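Handout 4: Good practice for simulated valve tasks

The Drameck cell is a table-top pipe run with three brass-coloured valves. Before any trial, write down the approach pose and the force limit. Bring the gripper in from above.

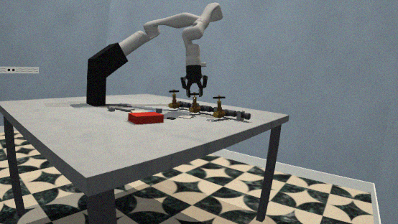 Log the limit with the run number — never afterwards.

Rules for the pipework model

1. Name each handwheel by its position on the line, and use that name in every log. 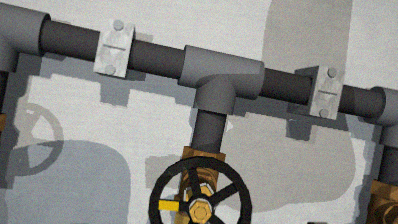
2. Stop the run if contact is lost for more than 300 ms.

3. Keep loose parts outside the sweep of the wrist.

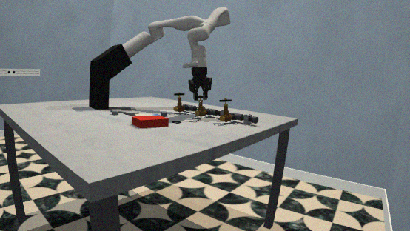

A part that enters the sweep voids the trial, and the reset takes 2 people to sign off.
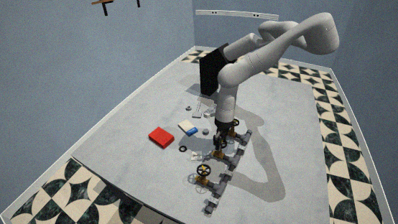
Maeve Gilmartin asks whether rule 2 should also cover the approach. It should, from the next issue.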